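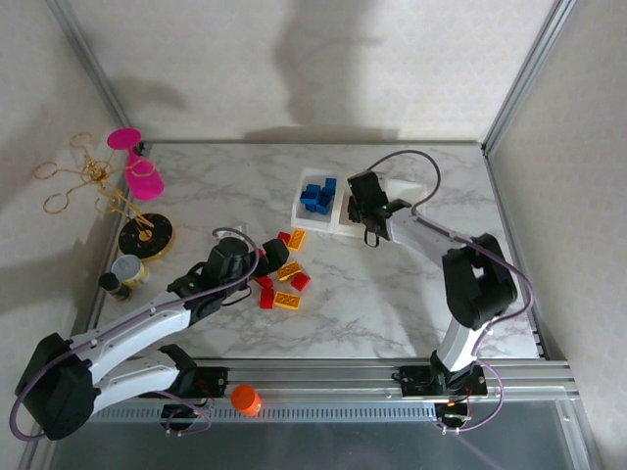 Lachlan Ngata wants loose bricks sorted before they are boxed, and he wants them sorted by color first and by size second. Sets that come back from classrooms in mixed bags take too long to hand out again, he said on Friday, and most of the delay comes from pieces that were put away in the wrong section.

Prirka, the supplier of storage and sorting goods for schools and toy libraries, has revised its guidance for toy bricks in line with that request. The new guidance applies to all loose-brick sets in the Bunting range from October and replaces the sheet packed with earlier sets.

The main change concerns the divided tray. Under the previous sheet, bricks of every color were tipped into one container and picked out as needed. The revised sheet calls for a white tray with two compartments. Bricks of a single color, such as blue, go in one compartment. The other takes the next color in the sequence. Bricks may lie at any angle, provided none rests across the divider.

The sheet also covers the work surface. Loose bricks are placed on a flat, pale tabletop beside the tray and cleared in small batches. A smooth top is preferred, as cloth and textured mats hold grit that scratches the studs. Lettering and printed pieces are set aside and stored separately.

Prirka based the revision on a stock check at its Hevinano depot, where 3,182 loose bricks from returned sets were sorted. Of the 39 sets checked, 29 had pieces of more than one color in the same section. Two sets were withdrawn for cracked pieces.

"The old sheet told people where the bricks should end up and said very little about the order of work," said Orest Levchenko, product manager at Prirka. "Color is quick to check by eye. Size takes longer, so it comes second."

Existing customers do not need to replace their trays. Any two-section tray with a flat base and a fixed divider meets the revised guidance. Trays with removable dividers can be used if the divider is seated fully before filling.

Printed copies of the sheet will be included with Bunting orders. Schools supplied through Siltel will receive theirs with the next scheduled delivery. Requests for additional copies should state the set name and the number of trays in use.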